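Building a sixty-node cage model for a public study room: errors in assembly, coloring and storage

Posted in: Classroom and Library Materials

Mistwood Learning Center, Programs Office

The Mistwood Learning Center offers an evening geometry course for adults, with 23 persons currently enrolled. The course includes one practical session in which participants assemble a hollow cage of straight rods and small round connectors, in the pattern of a soccer ball. The finished model is intended to remain in the study room for general use.

The session was held for the first time in July and did not produce a satisfactory result. Participants worked from a printed sheet showing the completed form from one side. At the start, all groups made acceptable progress. After the first several rings had been put together, however, the work of each group began to differ from the sheet. One group obtained a form that was noticeably flattened. Another was left with a gap that could not be closed with the rods provided. The third group completed a closed shape, but on inspection it was found to contain two pentagons sharing a side, and the instructor was unable to say where the mistake had first been made.

The kits in use were purchased from Kular and contain 112 rods each, all of one length, together with three-way connectors made of a flexible material. No fault has been found with the parts themselves.

Guidance is requested on the following matters. First, is there an order of assembly that allows an error to be noticed before the model is closed? Second, should the parts be colored, and if so, according to what rule? Third, how should a finished model be kept so that it retains its shape? The office would also welcome information on whether a larger model would be easier for participants to work with, as there is a modest sum available for the purchase of longer rods.

Replies from persons who have conducted a similar session would be especially appreciated.

3 replies

Tamunoemi Ogundipe

The difficulties described are common and can be corrected without new equipment. I have supervised the same exercise at the Pesano adult education program for several terms, and I offer the following procedure.

The complete figure has 12 pentagons and 20 hexagons. It requires 60 connectors and 90 rods. With 112 rods in each kit, every group will have 22 rods remaining at the end. I recommend that the surplus be removed and set aside before the session begins. When exactly 90 rods are issued, a group that runs short, or that has rods left over, knows that an error has been made. When a surplus is on the table, this check is lost.

The governing rule should be read aloud and written on the board: at every connector, one pentagon and two hexagons meet. No other arrangement is permitted at any point in the model. Each of the faults reported by the Center is a departure from this rule. Two pentagons that share a side place two pentagons at a single connector. A flattened area generally means that three hexagons have been joined at one connector, as three regular hexagons lie flat and cannot curve.

Assembly should proceed by layers, as follows.

Begin with one pentagon and lay it flat on the work surface. Attach one rod to each of its five corners, pointing outward. Complete five hexagons around it, one on each side. At the end of this stage the piece should have the form of a shallow bowl. Participants should stop here, and the instructor should inspect each bowl before work continues.

Next, place a pentagon in each of the five notches between neighboring hexagons. A ring of five hexagons is then completed between these pentagons. The piece is now half a sphere, or slightly more, and its wall should stand close to vertical at the open edge. A second inspection takes place at this point.

The remainder repeats the same steps in reverse: another ring of five hexagons, five pentagons, five hexagons, and a final pentagon directly opposite the first. If the last opening does not have five sides, the mistake lies in one of the previous two layers and it is seldom necessary to take the model apart beyond them.

With regard to color, there are two accepted methods, and they serve different ends. The first is to color by type of rod. Sixty of the rods form the sides of pentagons, and the remaining 30 lie between two hexagons. If the first kind is issued in one color and the second kind in another, each connector must receive two rods of the first color and one of the second. The rule can then be verified by sight. The second method is to let the color change gradually over the whole body, so that any region can be referred to by name during discussion.

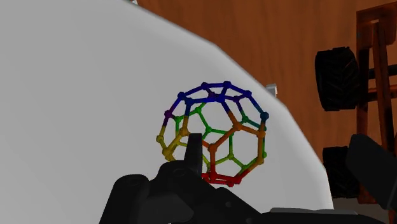
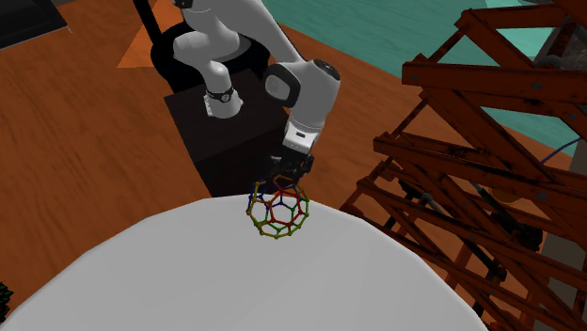

For a room in which the model will be studied after it has been built, I would advise the second method, provided that the participants have already completed one model by the first. A hollow cage is difficult to discuss in a group. Rods on the far side are visible through the openings on the near side, and two persons pointing at the same place are often looking at different layers. The ball in the first picture is yellow and orange across the middle and red at the bottom, with blue and purple at the top, and a speaker can therefore say "the pentagon in the blue part" and be understood without touching anything. An instructor with only plain rods may obtain much of the same benefit by painting the connectors before they are issued, one shade to each layer, and keeping each shade in its own envelope until the layer is reached.

A printed sheet showing one side of the finished form should be withdrawn. It shows participants where they are meant to arrive and gives them no means of checking where they are. A flat diagram with the first pentagon at the center and the later layers drawn around it, stretched as necessary, is far more useful. Participants may mark each ring on the diagram as it is completed.

I would allow two sessions for the work. At Pesano, the groups that were asked to finish in a single evening skipped the inspections, and most of the errors passed through at the first one.

R. Kneževič

I agree with the order of assembly given in the previous reply and will confine my remarks to size and storage.

The width of the finished model, measured through the center from connector to opposite connector, is slightly less than five times the distance between two neighboring connectors. If that distance is 2 inches, the model will be a little under 10 inches wide. If it is doubled, the width doubles as well, but the weight also increases and the lower part must carry it. With flexible connectors of the kind described, I would not recommend a larger model. The lowest connectors spread, the bottom pentagon opens, and after some weeks the model rests on a flat patch. Longer rods should be purchased only if rigid connectors are purchased with them.

Rigid connectors have a disadvantage of their own. They must be molded to the correct angles, and they must be turned the right way before the rods are inserted, as one of the three angles is smaller than the other two. The smaller angle belongs to the pentagon. A dot of paint placed beside it will prevent most complaints.

As to storage, the model should not be hung by a single rod. If it is to be suspended, use three threads tied to connectors in the upper part and brought together above. If it is to stand, a ring of thick cardboard or a shallow dish will hold it in place and spread the load across several connectors. It should be kept out of direct sun and turned from time to time so that the same pentagon is not always at the bottom.

Dust may be removed with a soft dry brush. Water should be avoided where rods are made of wood or paper, as the ends will swell and split the connectors.

Study Room Desk, East Branch

Our branch has the same Kular kits. Please be advised that some connectors in older boxes have four sockets and belong to a different set. They should be sorted out before the session. A participant who is given one will naturally fill all four sockets, and the model cannot then be closed.

We have no experience with painted connectors. We did use colored tape on the rods, and it came loose.

Mistwood Learning Center, Programs Office

The office thanks all contributors. The one-sided sheet has been withdrawn and a flat diagram is being prepared. Rods will be issued in sets of 90, and the course schedule has been revised to allow a second evening. The kits have also been examined in accordance with the last reply, and several four-socket connectors were found and removed from one of the boxes. The purchase of longer rods will not be pursued at this time.

One further point remains open. If any contributor has used painted connectors over a full term, the office would be grateful to learn what kind of paint was applied and whether it affected the fit of the rods.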